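The Gimska Box

My uncle-in-law Baltasar Echevarría ran the only bar in Chisholm that showed every Prelgate match, and for two seasons he paid for exactly none of them. He had a little black box called a Gimska, bought off a guy in a parking lot, and he loved it like a dog.

I worked the taps back then, so I also worked the box. When a stream died I'd crouch under the TV and punch in another one, and people would yell at me like I was the goalie. My record was 9 in one half!

Then came October and the derby against Ususitz. We had the place packed, wings going, Baltasar in his lucky vest. Kickoff, beautiful picture. At 12 minutes it froze on a corner kick with the ball hanging in the air. I tried another stream. Nothing. Another. Nothing. Every single one came up with the same gray screen and a notice from the league's lawyers.

"Restart it," said Baltasar.

"I did."

"Restart it angrier."

So I did (I really did hit it harder) and the gray screen stayed put. Somebody found the game on a radio, and we stood the thing on the bar and listened with the ball still frozen over our heads. We lost, I think. The announcer was from Ususitz and hard to follow.

The letter arrived on March 28, 2019. They wanted 4000 dollars. Baltasar read it standing up, then read it sitting down, then asked if I thought they'd take 5 payments. They would, as it happened. He signed up for the legal package the same afternoon, grumbling the whole time, and the first thing we watched on it was a scoreless draw.

"Look at that picture, though," he said, and poured me one.

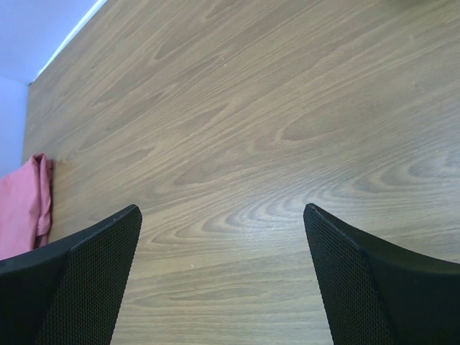
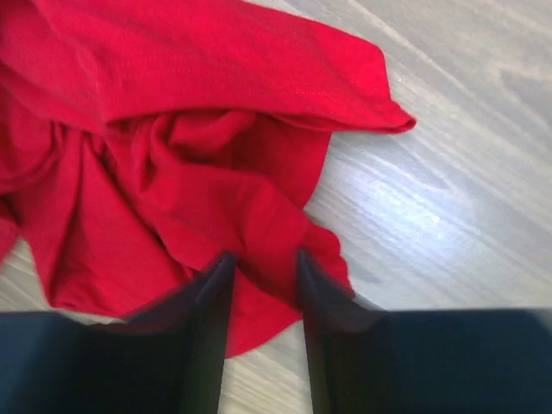
Wood grain in the first, red fabric in the second.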